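My dresser is where everything in the house goes to retire. Phone, hat, whatever was in my pockets on Monday - it all lands up there, and once a month I clear it in a bad mood. So when people ask me whether robots can do chores yet, I don't think about cooking or ironing. I think about the dresser.

My answer in May 2020 is no, but it's a more interesting no than it used to be!

I spent most of the spring poking at a practice setup from a little outfit called Flirix. Everything in it is simulated, so you can break things all day and nobody sends you a bill. You get an arm, a piece of furniture with clutter on top and a job like "pick this up, put it over there." I ran one tidying job 200 times with the settings they ship. It finished 101 of them. Half, basically. If my nephew put half his socks away I'd call it a good week, but I wouldn't pay him what one of these arms costs.

And the picking up is the part that's getting good (I really didn't expect that). A hard thing with a simple shape, sure, it'll grab that. What gets you is everything after. Where does it go? Is there room? What do you do about the knit hat, which has no real shape and will be a different lump tomorrow?

The folks on the shop floor at Atgate have it easier, I think. Same part, same bin, same spot, over 5 days a week if the orders are in. A factory can be rearranged to suit the machine. I am not rearranging my bedroom to suit a machine, and I doubt you are either.

So I'd say give it years, and start with one shelf. Get me an arm that can clear one shelf of stuff it's never met before and I'll happily eat my words.

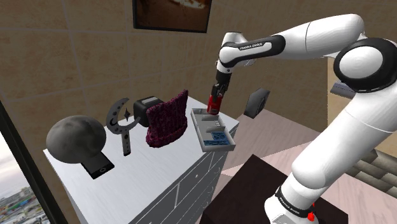

Garba Bako wrote back that I'm being too hard on 101 out of 200, and that the shelf is the wrong test anyway: he'd settle for a machine that clears half the mess and leaves the rest exactly where it found it.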